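The **Tirkico cell** is a simulated robot workstation used at Ciladdale to test gripper settings before they reach a real arm. Saranya Thampi built it in December. It has a two-fingered gripper, a wooden table and a plain white mug.

Setting up begins with the finger gap. One fingertip goes inside the mug and the other outside, with the wall between them.

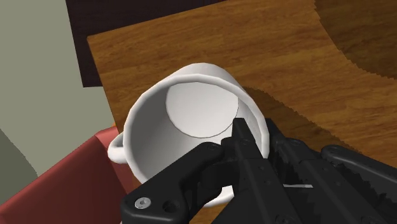 How often is the gripper model checked? After every 276 runs, or sooner if the joint limits have been changed.

A check takes roughly four minutes. The linkage pivots are reset to zero and the fingers closed on nothing. If the tips miss each other by more than 2 mm, the model is reloaded from the Bakhtiari file.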